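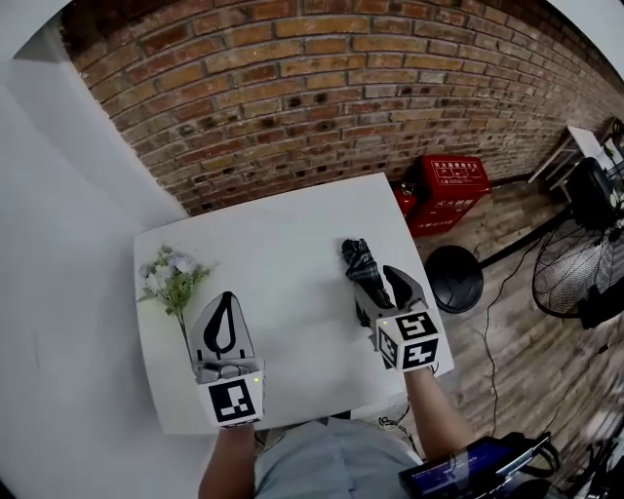 Dallcombe House, duty diary. December, morning.

The side room was opened at 8. The white table remains against the brick wall and is to stay there until the new term. Items on it are to be returned to the front desk: one folded umbrella, dark grey and black plaid, and one artificial flower sprig with pale blossoms, which belongs to the hall display.

The umbrella has been entered in the lost property book as item 678. Unclaimed items are kept for 16 weeks. Gintarė Rimkutė has been asked to enquire among the Pisow party, who used the room last.

The red fire-equipment box and the extinguisher must be kept clear at all times. The electric fan is not required in winter and should go to the store, together with its cable. Store key requested from Weteck; reply awaited.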